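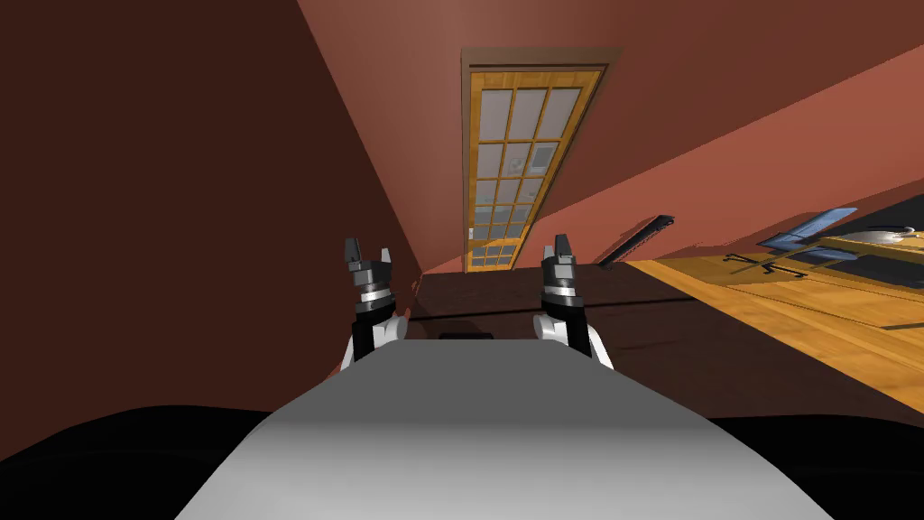 Page last modified: 19 December 2024

Figure 1. Operator view in the Gerer room during the public demonstration. Both grippers are in view and open, with the glass-paned door behind them and the wooden countertop on the right.

4. The Open Day Demonstration

4.1 Setting and visitors

The demonstration was held in September, during the yearly open day at the Barrera building. We had one large hall on the ground floor, which we shared with two student groups. The organizers registered 220 visitors at our stand. Of these, 159 agreed to take the controls themselves, and the others preferred to watch or to ask questions. In the early afternoon there were up to 70 people in the hall at the same time, and this had a strong effect on the noise level, as we discuss in Section 4.4.

All sessions ran in simulation. We used the Dustov simulator with the room model that we call Gerer, a domestic room with a countertop along one wall. The two-armed robot model was the same one that we used in the laboratory study of Section 3, and we did not change its joint limits or its speed limits for the public. We considered this question for a long time. A slower robot would be easier to control, but then the results could not be set next to the laboratory results, and the visitors would also receive a wrong idea of how the system behaves.

The visitor sat on a chair without wheels and held one controller in each hand. The picture from the robot's head was shown on a monitor at eye height. A second monitor, turned to the public, repeated the same picture. We had planned to use headsets, and we had used them in Section 3, but cleaning them between visitors took more time than we could give.

4.2 Procedure

Each visitor was given 12 minutes, including the explanation. The explanation was spoken by a member of our team and followed a written text, which is given in Appendix B. It covered how to move the arms, how to open and close the fingers, and how to turn the body of the robot. The visitor then had a short free period in which no task was set. We asked visitors to use this period for looking around the room, and to say aloud the name of any object they could recognize.

This last instruction was added by Naheed Mengal after the trial run on the evening before the open day. In the trial run, some colleagues had started to reach for objects before they knew where the arms were, and they then lost sight of one gripper. Speaking aloud made them look first. We kept the instruction for the whole day and did not test a version without it, so we can not say how large its effect was.

After the free period came the task. The visitor had to bring the fingers of one gripper to the countertop and touch an object of his or her choice. The objects on the countertop included a silver dish and a dark tray, and a flat blue object that many visitors asked us about. We did not require a grasp. A touch was enough, and it was registered by the simulator. A visitor who reached the countertop early could continue to play until the time was over.

4.3 What the operator sees

The view in Figure 1 is useful for understanding the difficulties that the visitors reported. The robot's own body takes the lower middle part of the picture, and the dark masses at the shoulders take both lower corners. The walls and the door stand at a steep slant. Visitors with experience in video games often remarked on this, as they expected a level view in which the floor is at the bottom. Visitors without this experience remarked on it less, and they seemed to accept the view as it was.

A second difficulty is the judgment of distance. On a flat monitor there are few cues to tell how far a gripper is from the body, except its size and what it covers. In Figure 1 the two grippers stand close together, and a beginner can compare one with the other. In other postures this comparison is hard to make. Figure 2 shows one such view, in which one gripper rises dark and near in front of the brown wall and the other is much smaller, partly hidden behind the edge of the pale body, at the height where the gray floor begins. In our notes this kind of posture is marked as "uneven".

When we showed uneven postures to visitors on the public monitor and asked which hand was closer to the table, the answers were slow. Several persons moved their own hands in the air before they answered. We had seen the same behavior in the laboratory and did not think it was important at that time. Now we believe it should be studied separately — a person who can not use the picture alone will use the memory of his or her own arms, and this memory is wrong as soon as the scale between human and robot movement is changed.

The color of the surroundings also plays a role. A dark gripper against the terracotta wall is easy to find, and the same gripper against the dark brown wall, as in Figure 2, also stands out sharply, with lighter lower parts. We had chosen the wall colors of the Gerer room for their contrast with the wood, and the grippers were not part of this consideration. For the next version we would prefer to check each wall against the robot before the room is fixed.

Figure 2. An uneven posture in the same room. The near gripper points upward left of center, and the far gripper is on the right, just beneath the front edge of the tabletop. 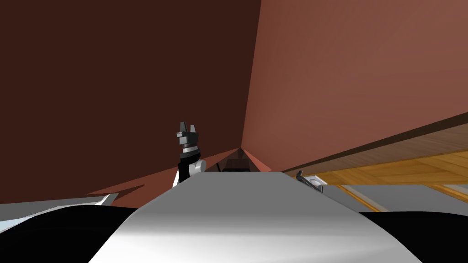

4.4 Remarks of the visitors and limits

The remarks were written down by hand by two members of the team and later sorted by topic. The most common topic was the slanted view, followed by the wish to feel something in the hand at the moment of contact. Some visitors asked whether the room exists. A few children asked to open the door, and we had to tell them that it does not move in this model.

A school teacher proposed to place a small mark on each gripper with the words left and right. We had rejected marks in an earlier design, as we wanted to keep the picture free of added graphics, but the proposal is reasonable for short public sessions and it is now available in the Drudance interface as an option. It is switched off by default.

The limits of this part of the study are clear. The visitors were not selected, and the people who took the controls were probably more curious about machines than those who only watched. The noise in the hall made the spoken explanation difficult to hear in the busy hours, and it had to be repeated for some visitors, who then had less time for the task. We did not correct for this. For these reasons we use the open day sessions only to describe problems of the view, and all comparisons of task time in Section 5 are made with the laboratory data.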